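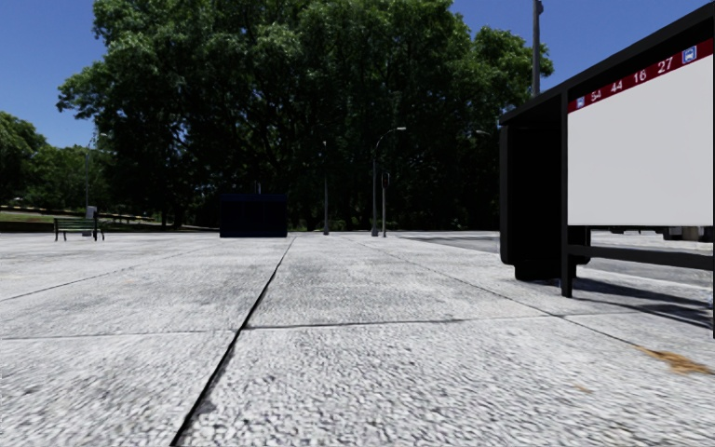

Damgate Outdoor Pack, three weeks in

I have a delivery robot that has never delivered anything. It's about the size of a picnic cooler, it lives in simulation, and since the start of November it has been trying to cross a plaza. I bought the Outdoor Pack from Damgate so that it would have a plaza to cross.

If you haven't met it, Damgate is the simulator people pick when they want to train or test small wheeled robots and don't want to spend a month learning one of the big ones. The base program comes with a warehouse, an office corridor and a flat gray floor of infinite size, on which my robot was a genius. The Outdoor Pack is a paid add-on with 6 street and park maps, a set of drop-in obstacles, and a weather panel I'll get to. It costs 170 dollars for a single seat. There's a student price too, but I am forty-four and they asked for proof.

Setting it up

The download took an evening. The installer then asked where my Damgate folder was, I told it, and it put everything somewhere else. Move the "maps" folder up one level by hand and it all shows up. Jordan Sugden on the user forum worked this out before I did and wrote it up in four lines, which is four more than the manual has on the subject.

After that it was painless. Pick a map, pick a robot, set a start and a goal, press Run. I have a fairly old desktop with a middling graphics card, and most of the maps ran at a usable speed with the robot camera on. The market street map, with everything switched on, turned my office into a sauna.

The plaza

The map I've used most is the bus stop plaza, and I've now started enough runs there to feel I should be paying rent. The stone is the best thing in it. The slabs are huge and speckled and a bit blotchy, with thin dark seams that meet at odd angles, and from a low camera they fill half of what the robot gets to look at. My line-following code, left over from the warehouse, fell in love with the seams at once. It picked the long diagonal one and followed it faithfully toward the far edge of the plaza, away from the goal. I lost a weekend to that and I'm grateful for it, because a real sidewalk would have done the same thing to me in front of people.

The streak of brownish stuff on the paving, leaves or dirt, take your pick, is another good touch. My obstacle detector thought it was a wall for two days. The dark shadow under the bus shelter got the same treatment. You can lower the shadow strength with a slider, and I did, and then I felt like a cheat and put it back.

The shelter itself gives you something close and dark to steer past, with a post that goes down to the ground and a side panel that stops slightly short of it. My range sensor sits low. Guess which gap it found. I've since raised the sensor and I recommend checking yours against that panel before you trust any distance it gives you.

There's lettering on the shelter too, routes 54, 44, 16 and 27 in white on a red band, with a little bus at each end. Under that is a big pale panel with nothing on it whatever. If you're testing a text reader you get four numbers to play with, and they're at a slant, so it's a fair little test. But a panel that size is crying out for a timetable, or an ad for a personal injury lawyer. I wrote to Damgate asking if I could put my own picture on it. Ashley Naylor in support answered the next morning and said yes, gave me the name of the texture file, and warned me that updates will overwrite it. An update overwrote it on Thursday.

Farther off things get thinner. The trees are handsome and nicely dark underneath, the bench is a bench, and there's a navy blue box sitting out on the paving that I take to be a utility cabinet. It has no markings at all. I've used it as a goal, as a landmark and as a thing to hit. It's solid from every side, which I can't say for the lawn edge, where my robot once sank to its axles and carried on driving with just its antenna showing.

The weather panel

You get sun, cloud, rain and "mixed." Sun is excellent, a very blue sky and shadows with real edges. Cloud is fine. Rain makes the picture darker and does nothing to the wheels, so my robot corners on soaking stone like it's on rails. The store page says "full weather," and I'd call that generous. "Mixed" changes the light every few minutes and then crashed on me after 50 runs, both times I left it going overnight.

What it did for the robot

I'm a hobbyist, so don't read this as science. On the gray floor my navigation code reached the goal every time I asked. On the plaza, with the same code, I set up a batch of 100 runs from random starting points and it made it in some 6 of them, most of which began next to the goal. After three weeks of fixing things it gets across far more often than it doesn't. Whether that holds on the sidewalk outside my house I can't tell you yet, as the real chassis is in pieces on a shelf waiting for a motor mount.

Compared with Povadow

I had the Povadow street set on trial last year. Povadow has pedestrians who walk like pedestrians, and Damgate's drop-in ones glide a bit, with their feet going at their own pace. Povadow also wants a yearly subscription and a much better computer than mine. If crowds are your problem, go there. For ground, shadows and clutter at robot height, I like this one better, and I get to keep it.

Gripes, in no order

The manual is one long page without a search box.
The camera height resets to the default whenever you change maps.
Batch results save as a file called "results," and the next batch saves as a file called "results." Rename yours. I have one batch where I used to have nine.
The suburban map, Sedgwick, has a hill that none of the small wheeled robots supplied with the program can climb.

Would I buy it again? Yes, at this price, and I'd skip the rain. Wait for a sale if you only care about indoor work, or if you need the weather to mean something. Four out of five, and I'll come back and change that if they ever fix the lawn.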